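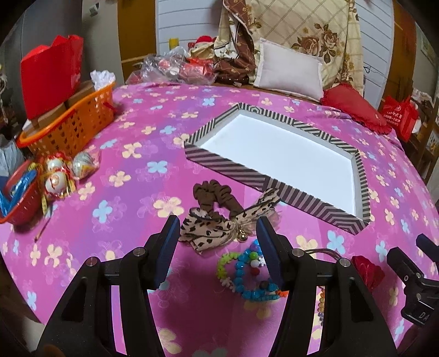

How do you keep little hair things and bead bracelets from getting tangled up together?
Sort them somewhere flat and soft, then give the beads a box of their own.

Hi all, and welcome to my small gallery of small stuff! I finally tipped out my Jemero drawer (14 months of shoving things in and slamming it shut) and the bed was the only spot big enough for a proper sort.

The bow with the black spots is my favorite, and I love the little gold bell hanging under it. It sits with a dark brown scrunchie, so up top it goes with the hair ties, where I'll see it every morning.

Then the beads. Glossy blue ones, yellow-green ones with flower shapes at the end, plus orange – I can't pick! My friend Tâm Thân wants to trade me for something blue and I keep saying maybe.

And yes, I know, beads on a flowery sheet are a nightmare to spot. I still love that magenta and purple, so the sheet stays on until December at least.

Next up is the scarf shelf. Edeltraud Voß, if you're reading, I've still got your green one and it's coming back to you in the mail.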